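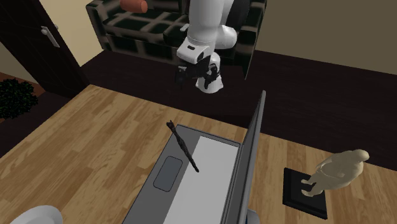
Lurnine Gripper Bench: User Guide
Written by Gökçe, documentation lead, Sokari

Home | Guides | Gripper Bench | Section 4 | Downloads | Support

4. Comparing two grippers on the tabletop set

Use this section to run the same pick list with two grippers and compare the results. You need a working Lurnine install (section 2) and both gripper models already imported (section 3). The living room tabletop set is supplied with the simulator and includes the laptop, the statue on its black base and the thin dark figurine.

4.1 Setting up the first run

1. Open the project and choose Tabletop from the set list.
2. Under Arm, leave the default selected. Under Gripper, pick the first model you want to test.
3. Press Home. The arm moves to its start pose over the far side of the table with the gripper empty.
4. Check that the gripper name in the status bar matches the one you picked. If it does not, reload the set.
5. Set the layout seed to 2,243. Write it down, as you will need it again in 4.2.
6. Set the number of attempts per object to 22.
7. Set the time limit to 60 seconds per attempt.
8. Press Run.

Note: The figurine starts at a slant, partly across the laptop. Do not move it to clear ground before the run. The Gresumel score sheet counts a pick as clean only if the laptop stays where it was.

Caution: Do not change the camera view while an attempt is in progress. The controller reads from the same view and will stop with error 64. If this happens, discard the attempt and press Repeat.

4.2 Swapping the gripper

1. Wait until the status bar reads Idle.
2. Save the first run under its own name.
3. Choose the second model under Gripper. The arm keeps its pose but the tool offset is cleared.
4. Enter the tool offset from the gripper's data page. Lengths are in millimetres.
5. Press Home, then enter the same seed, attempts and time limit as before.
6. Press Run.

Note: If the fingers pass through the table top on the first attempt, the offset is too short. Stop the run and go back to step 4.

4.3 Reading the results

Open both runs in the Compare tab. Each object has its own row, with clean picks, slips and time-outs side by side. Look at the statue row first if you are choosing between finger shapes. Its body is rounded and smooth, and a grip that is slightly off centre tends to show up there as a slip. The figurine row says more about how low the fingers can reach over the laptop.

A difference of one or two picks is too small to act on. Repeat both runs with a new seed before changing the gripper on a real arm.

Caution: Contact settings in the simulator do not carry over to hardware. Set the grip force again at its lowest value when you move to the real arm.

Continue to section 5, Exporting runs.

Contact Sokari support | © Sokari | Back to top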